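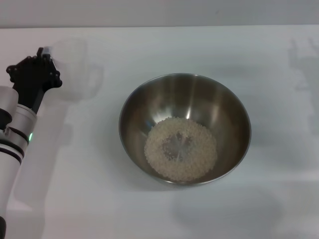

不锈钢盆里的生米,铺在盆底,中间薄、外边厚。

你有没有认真看过一粒米?我说的是生的米,硬硬的,还没变成饭的那种。我小时候天天吃饭,可是从来没看过它一眼,直到有一回我把一整袋米打翻在厨房地上,趴着捡了一下午(对,一粒一粒捡的,我妈很坚持)。捡着捡着,我就开始喜欢它了。

所以今天我们就来聊米。聊它从哪儿来,为什么是白的,为什么要洗,还有它怎么会从硬邦邦变成软乎乎。你最好现在就去厨房抓一小撮米放在手心里,边看边读。先问过大人哦!

## 米原来穿着衣服

米是水稻的种子。水稻是一种草,没错,就是草!它和小麦、玉米,还有路边那些叫不出名字的小草,都是一个大家族的亲戚。

刚从稻穗上打下来的时候,它不叫米,叫稻谷,外面裹着一层金黄色的硬壳,摸起来有点扎手。这层硬壳叫稻壳,人是不吃的。把稻壳去掉,露出来的是糙米,颜色偏棕。糙米外面还有一层薄薄的皮,叫米糠,里面有不少营养,嚼起来也更费牙。再把米糠磨掉,剩下的就是我们最常见的白米了。

你可以这么想:稻谷穿着大衣,糙米脱了大衣还穿着毛衣,白米连毛衣也脱了。

现在看看你手心里的米。有的米粒一头缺了个小角,对不对?那不是谁咬的。那里原来住着胚芽,就是将来能长出小苗的地方。磨米的时候,胚芽常常跟着米糠一起掉了,留下一个小缺口。所以把白米种进土里,一般是长不出水稻的。我试过。我种了一花盆,每天浇水,每天去看,最后只收获了一盆怪味的泥。

## 米粒为什么有胖有瘦

我有个笔友叫纳韦尔·加里多(Nahuel Garrido),他特别爱做饭,我们写信的时候老为米吵架。他喜欢细细长长的米,煮出来一粒是一粒,用叉子一拨就散开。我喜欢短短胖胖的米,煮出来黏黏的,筷子一夹就是一团。

我们俩谁也没错,米里的淀粉不一样嘛!淀粉有两种,一种叫直链淀粉,长得像一根根直直的线;另一种叫支链淀粉,像长了好多杈的小树枝。直线多的米,煮熟了比较松散。树枝多的米,杈和杈容易勾在一起,就比较黏。糯米里面几乎全是"小树枝",所以包粽子、做年糕要用它,黏得能把牙齿粘住。

纳韦尔看了我这段解释,回信只写了一句:"那也是长的好吃。"好吧。

## 为什么要用一个盆

洗米用什么都行,电饭锅的内胆可以,大碗也可以,我自己最喜欢用圆圆的金属盆。盆壁是弯的,没有角落,米不会卡在哪个缝里出不来。而且把米倒进去的声音特别好听,沙沙沙,像下小雨!

倒完以后你可以玩一个小实验。先别加水,拿住盆边,轻轻转一转,看看米会往哪儿跑。转得快一点,米粒就会往外挤,中间慢慢变薄,说不定连盆底都露出来了。为什么呢?米粒本来想沿着直线往前冲,可是盆壁挡着它,逼它拐弯。它拐得不情不愿,就挤到外圈去了。你坐公共汽车,车子急转弯的时候,身体是不是也会往一边歪?差不多是同一回事。

还有个好玩的地方:金属盆会反光。你把脸凑近盆壁看看自己,鼻子可能变得老大,脸可能拉得老长。平平的镜子照出来的样子是老实的,弯弯的镜子就会捣蛋。我每次洗米都要在这儿耽误一会儿。

## 洗米水为什么是白的

好,现在可以加水了。加凉水,没过米就行,用手轻轻搅几圈。哇,水一下子像牛奶一样白!

很多小朋友以为那是脏东西,其实大部分是淀粉的粉末。米粒在袋子里你挤我、我挤你,表面会磨下来细细的粉,一碰到水就漂起来了。把白水倒掉,再加水,再搅。第二次会清一些。我一般洗3遍就停了。不用非得洗到水像玻璃那么透明,洗过头的话,一些能溶在水里的营养也跟着水溜走了。

搅的时候手要轻。我表弟第一次洗米,两只手使劲搓,像在搓一双臭袜子,结果好多米都搓断了,煮出来烂糊糊的。他还说那是他发明的新式粥。

倒水的时候,用另一只手挡在盆边,让水从指缝里流走。漏几粒出去也没关系,捡回来就是了。第一遍的白水别急着倒进水池,可以留着浇花,我家那盆绿萝喝了好几年。

## 硬硬的米怎么变软

这是我最喜欢的一段!

生米咬起来嘎嘣响(别真的咬,牙会疼,生米也不好消化),因为里面的淀粉挤得紧紧的,一小颗一小颗,像冬天缩在被窝里的猫。洗好以后,先让米在水里泡18分钟。为什么是18分钟?没有什么科学道理,我那首泡米时听的曲子刚好这么长。你泡久一点也行。

泡着的时候,水会悄悄钻进米粒里。你隔一会儿捞一粒出来看,会发现它从半透明变得越来越白,用指甲也容易掐断了。

接下来要开火,或者按电饭锅的开关,这一步请大人来做。水热起来以后,淀粉颗粒开始拼命喝水,喝呀喝呀,胀得圆滚滚的,最后整个松开,变成软软黏黏的样子。科学家给这件事起了个名字,叫"糊化"。听起来有点糊涂,记住它就是"淀粉喝饱水变软了"就好。

煮好了也别马上掀盖子!再焖10分钟,让锅里的水汽慢慢走匀,上面和下面的饭就会一样软。我知道这10分钟很难熬,因为整个厨房都香了。我一般趁这时候摆碗筷,然后站在锅旁边咽口水。

## 一个人吃多少米

我给自己煮一顿饭,会放175毫升的生米,就是我那个旧量杯盛满的样子。煮熟以后体积会变成原来的两倍多,因为它喝了那么多水嘛。第一次煮饭的人常常忘了这件事,看着盆里的米,心想"这么薄薄一层哪够吃",又添两大把,结果吃了两天剩饭。

嗯,那个人是我。

剩饭也挺好的,放凉以后尽快收进冰箱,第二天炒着吃。冷掉的饭粒会变硬一点,因为里面的淀粉又排起队来了,炒的时候反而不容易粘成一坨。打一个鸡蛋,切一点葱,请大人帮你看着火。

## 回家试试看

拿两个小杯子,每个杯子里放十来粒生米。一个杯子加凉水,一个杯子什么也不加。吃晚饭前放好,睡觉前去看,把两边的米各拿一粒并排摆在深颜色的纸上,比一比谁更白、谁更胖,再用指甲掐掐看。你可以把看到的画下来,米粒画大一点,画得跟香蕉一样大也没问题。

要是家里有糯米,就再加一个杯子。我自己还没试过糯米那一杯,你做了记得告诉我结果!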